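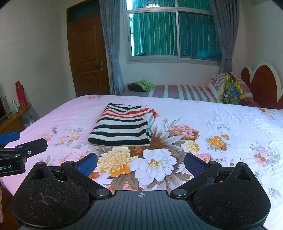

The small bedroom, back of the house.

Walitz Brarkuna sleep sound machine, three months in

I bought the Brarkuna in March, after the people next door took up a hobby involving a compressor. It had 2,516 reviews at the time, most of them written by people who had owned it for one night and were already in love.

The machine is a squat round thing that sits on a nightstand and makes noise so that you can't hear other noise. It has 17 sounds. Four of these are rain. I have listened to all four in a row at 2 a.m. and can report that one is rain on a tent, one is rain on a car, and the other two are the same rain. There is also "Harbor," which has a bell in it. I don't know who falls asleep to a bell.

The plain fan sound is the one you want. It's low, it doesn't hiss, and I never caught the spot where the recording starts over. On the Gill I had before this, the loop came with a small click, and after a week I was lying awake waiting for it. The Brarkuna's brown noise is good too, though at higher volumes it sounds like the inside of a plane and I start wanting pretzels.

Volume goes from barely there to a good deal more than anybody needs in a small bedroom. The steps at the bottom are too far apart. Level one is a whisper, level two is a firm opinion, and what I would like is the thing in between.

Now the light. There's a blue power light on the front and the manual says it can be dimmed. It can, to a slightly darker blue. I put a piece of black tape over it, same as everything else I own.

The timer runs up to 12 hours and ends with a slow fade, a nice touch that I slept through every time but one. It forgets your settings if you unplug it, so after a power cut you get the default, and the default is Harbor.

You may also be looking at the Paltosine, which costs more and wants an app and an account. I tried one at my sister's. It needed an update before it would do rain.

Does the Brarkuna drown out a compressor? Mostly. It handles voices, the road and the fridge with no trouble. I'd buy it again, and I'd buy the tape at the same time.

Four stars. The missing one is for the bell.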